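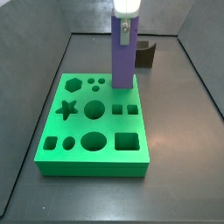
Green foam shape sorter with all the holes empty.

How to clean a foam shape sorter

Foam toys collect dust and crumbs in every corner, and a block with many small holes is the worst of them. We have one at home in Vamstead and I clean it every 2 weeks.

First take out all the pieces and put them in a bowl of warm water with a drop of washing-up liquid. Leave them for 17 minutes, not longer, or the foam becomes heavy.

Do not put the block itself in the water. Ours is made of two layers, and I am afraid that the seam on the side will open – this happened already with a foam puzzle. Wipe it with a damp cloth. For the star and the small round holes I use a cotton bud, for the big circle and the square a finger in the cloth is enough.

Dry everything on a towel, away from the radiator. The block needs nearly 32 hours if water went inside the holes. Put the pieces back only when the foam feels dry at the bottom also.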